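# 双臂工位的钱花在哪里:一份采购预算的拆解

多数设备采购预算的第一版都会把机械臂本体写在第一行,并且写得最细。型号、负载、臂展、重复定位精度,逐项列明,后面跟着三家报价。到了夹爪、线缆、桌台、备件、示教工时这些条目,往往合并成一行“辅助及其他”,填一个整数。项目执行到中段,超支几乎都发生在这一行。

Drosance 是一家做食品与日用品分拣集成的公司,今年三月开始为自己的试验间规划双臂桌面工位。规划由设备工程师 Katalin Győri 负责,采购侧的对接人是 So-yul Noh。两人的分工从一开始就写进了立项书:前者对技术指标负责,后者对总拥有成本负责,任何一方都不能单独改动对方的表格。本文依据两人的访谈和预算表的三个版本整理而成。

## 先定任务,再定臂

立项之初,内部有人主张先把臂买回来,任务以后再说。Győri 没有同意。她的理由是,桌面双臂的选型空间很大,负载从几百克到十几公斤都有产品,没有任务约束,选型就只能按价格或品牌排序,买回来的东西大概率偏大。

她列出的任务清单分为 4 类:规则排列的易碎件取放、软包装件的拾取、圆柱形瓶体的扶正、柔性多孔物的抓取与释放。四类任务对臂的要求其实相近,单件质量都很小,工作半径都在一张桌面之内。差别集中在末端。

以鸡蛋取放为例。一枚鸡蛋的质量对任何工业臂都不构成负担,限制条件在于手指能否进入蛋与蛋之间的间隙,夹持力能否稳定在一个较窄的区间内,以及手指脱离时是否会带动邻近的蛋。臂的重复精度当然有影响,但在这个任务里,手指的厚度和尖端形状影响更大。

由此得出的第一条预算原则是:臂按够用选,末端按任务选。第一版预算中末端执行器只占设备费的很小一部分,第二版上调之后,臂的档次相应下降一级,总额没有变化。

## 报价单里没有写的部分

Noh 的工作是把报价单读完,再把报价单里没有的东西补上。她向三家供应商发了询价,最后进入比选的是 Ollach 和 Mallar 两家。

Ollach 的单臂报价较低,控制器单列,线缆长度为标准长度,加长另计。Mallar 的报价较高,控制器和一套基础夹爪包含在内,但夹爪手指不可更换,只能整套更换。两份报价单的首页数字不可直接比较。Noh 的处理方法是把两家都还原成同一张表:臂、控制器、末端、线缆、安装件、软件授权、首年维保、备件包、到货调试。还原之后,两家的差距缩小到可以忽略,排序甚至随备件包的口径变化而对调。

她特别提到三项容易漏算的费用。

第一项是线缆。臂在桌面作业时,夹爪线缆要随腕部转动,弯折次数远高于固定布线。供应商给出的弯折寿命通常以特定弯曲半径为前提,现场能否保证这个半径,要看走线方式。Drosance 的做法是把夹爪线缆列为耗材,首年按两套备件采购。

第二项是手指。细长的手指便于伸入窄缝,代价是刚度低、尖端易磨损,碰到桌面后可能发生肉眼不易察觉的变形。Győri 要求手指必须能单独更换,且更换后只需做一次简单标定。这一条直接排除了 Mallar 的基础夹爪,后者如果要满足要求,需要加购另一型号。

第三项是软件授权的计数方式。有的供应商按控制器计,有的按臂计。双臂工位在后一种方式下费用翻倍,而报价单上只写“一套”。Noh 的建议是把“一套”的定义写进合同附件,由对方书面确认。

## 桌台与安装件

桌台在第一版预算里是一个很小的数字,按普通办公家具估算。第二版将其单列。

双臂安装位置对桌台提出了几项具体要求。台面要平,且在臂加减速时不产生可测的晃动;安装支架与台面的连接要能承受侧向力;两臂基座的相对位置一旦标定就不应再变。最后一条最常被忽视。如果桌台是拼接的,拼缝两侧可能出现高差,对于平放的包装件影响不大,对于低刚度的薄托盘则可能造成倾斜。验收时应沿拼缝取若干点测高,把允许值写入验收单。

台面颜色也在讨论范围内。浅色台面与深色手指的对比度较好,视觉定位时手指轮廓容易提取;但浅色台面上的白色瓶体和透明包装膜又会变得难以分割。Győri 最后保留浅色台面,在任务清单中加入白色瓶体与透明包装,作为视觉方案的必测项。她认为现场不会为设备更换货品的颜色,试验间也不应回避。

支架方面,Drosance 没有采购成套立架,改用自行加工的金属件。节省有限,主要考虑是交期。成套立架的交期为 18 周,自行加工不到其一半。Noh 在表中为这一项另列了返工准备金,用于第一轮装配后的修改。

## 耗材与任务物料

采购人员通常不会把任务物料写进设备预算,因为它们看起来属于日常开支。按 Noh 的统计口径,物料必须列入,理由有二:一是调试期的消耗量明显高于运行期;二是物料规格不统一会使验收数据失去可比性。

鸡蛋是其中比较麻烦的一类。真蛋的尺寸和质量有自然离散,壳面粗糙度也不一致,破损后还要清理台面和手指。仿真蛋尺寸一致,可重复使用,但表面摩擦系数和重心分布与真蛋有差别,用仿真蛋调出的夹持力参数不能直接用于真蛋。Drosance 的方案是分阶段:轨迹和避碰用仿真蛋,夹持力标定和最终验收用真蛋。预算表中两类物料分列,真蛋按调试周数计算,设 63 枚为一个批次,每批记录质量分布。

托盘同样需要固定规格。模压蛋托凹位之间有凸起,手指下探时要避开。不同厂家的凸起高度不同,换一种托盘就可能需要重新规划下探角度。Győri 要求试验期内托盘只用一种型号,并一次性采购足量,避免中途停产或改模。

软包装和沐浴球一类的物料成本很低,难点在状态管理。沐浴球受挤压后外形会改变,反复抓取之后与新品差别明显。她规定每个沐浴球使用到一定次数即更换,次数记入日志。

## 验收条款怎么写

合同谈判中耗时最长的是验收部分。供应商习惯以单臂指标验收,即重复精度、最大速度、负载,测试在空载或标准负载下完成。集成方关心的是任务指标,即连续完成多少次取放、破损多少、人工介入多少。两类指标之间没有直接换算关系。

Drosance 采用分段付款。到货付一部分,单臂指标合格付一部分,余款与任务指标挂钩。Ollach 起初不接受最后一段,理由是任务成功率取决于买方自己的程序和物料。双方最终的折中是:任务指标只考核硬件因素,例如连续运行期间夹爪开度漂移、线缆信号中断、腕部温升;程序因素由买方自行承担。考核时长定为 70 小时,中间允许按计划停机更换手指,不允许更换线缆。

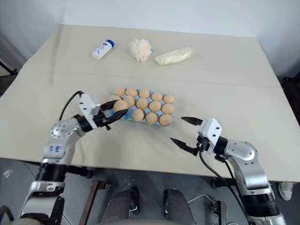
任务指标的测试序列也因此固定下来。序列以蛋托取放为主体,原因是这一任务对开度漂移最敏感。夹爪开度偏小,接触瞬间会推动目标蛋;开度偏大,手指外侧会碰到相邻的蛋。漂移一旦超出允许范围,破损率会先于传感器读数反映出来。蛋托在桌面上不做机械固定,允许有小角度偏转,由视觉给出位姿补偿。Győri 认为,加定位工装可以让数字好看,但现场的托盘由人工放置,位置不会严格一致,验收条件应当与之接近。

双臂之间的协调没有列入硬件考核,只作为观察项。两臂共用一块工作区域时,一侧动作、另一侧等待是最保守的安排,节拍较长,碰撞风险低。若要求两臂同时进入托盘上方,则需要更细的避碰策略,调试工时随之增加。预算表中这部分工时单列为可选项,暂不启用。

## 工时与人员

设备费之外,最大的一项是调试工时。第一版按供应商建议的工时填写,第二版由 Győri 按任务逐项重估,结果是原数的两倍多。增加的部分主要来自三处:手眼标定的重复执行、更换手指后的复测、异常复位流程的编写。

异常复位常被当作软件收尾工作。按她的经验,它应当在第一周就开始。夹爪持物时急停,复电后的默认动作是张开还是保持,不同控制器的设定不同。对鸡蛋而言,张开意味着跌落,保持则可能让夹持力在复位过程中越过安全值。两种选择都需要配套流程,也都需要操作人员接受培训。

操作人员的位置同样要在规划阶段确定。人坐在桌前监看时,腿部空间与桌下支架、线缆走向会发生冲突。布局图如果只画俯视图,这类冲突看不出来。Drosance 在第二版图纸中补了侧视图,线缆与支架位置随后各改动一次。

## 折旧与退出

预算的最后一部分是退出方案。试验工位的使用年限通常短于设备的会计折旧年限,项目结束后设备转作何用,应当在采购时就有答案。Noh 要求每一项主要设备都填写去向:转产线、转培训、折价回售或报废。Ollach 提供回购,但以原厂线缆和原厂手指齐全为条件,自制手指不计入。因此原厂手指在拆下后需封存,不得当作备件使用。

软件授权一般不可转让。如果工位转给集团内的另一家法人,授权可能需要重新购买。Chaturvedi 是 Drosance 内部的排程软件,与控制器的接口由自己维护,不受此限;标定和视觉模块则受限,已在表中标注。

第三版预算与第一版相比,总额上升幅度不大,结构变化较大:臂本体占比下降,末端、线缆、桌台和工时占比上升,“辅助及其他”一行被取消。Noh 保留了一项不指定用途的准备金,动用需两人共同签字。截至本文完稿,该项尚未动用,自制支架的返工准备金已用去大半,第二套夹爪线缆的订单正在等待 Ollach 确认交期。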